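Clestura Athletic

Clestura Athletic is a soccer club based in the town of Clestura. The club plays its home games at Masanja Park and competes in the Jedard League, the second tier of the regional pyramid. Its usual colors are green and white.

The club was formed in 2000, when two works teams that shared a field agreed to merge. It spent its first seasons in the lower divisions and went through three managers before Hiu-tung Tsang was appointed. Under Tsang the team switched to a back three and won promotion with 47 points, finishing ahead of Adport on goal difference.

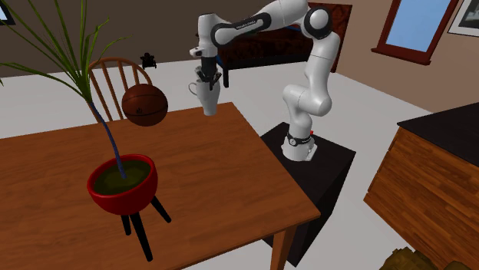 Adport remains the club's main rival. The two towns are 40 minutes apart by road, and games between them usually draw the biggest crowd of the season at either ground. Clestura won the away meeting on December 28, 2019, by a score of 2-0, with both goals coming from corners in the second half.

Masanja Park has one covered stand on the west side and open terracing behind each goal. The field drains poorly at the north end, and home games in February have often been moved or called off - the club has used Adport's ground as a backup on occasion. A reserve team and an under-18 team also play at the park.

14 shares
3 comments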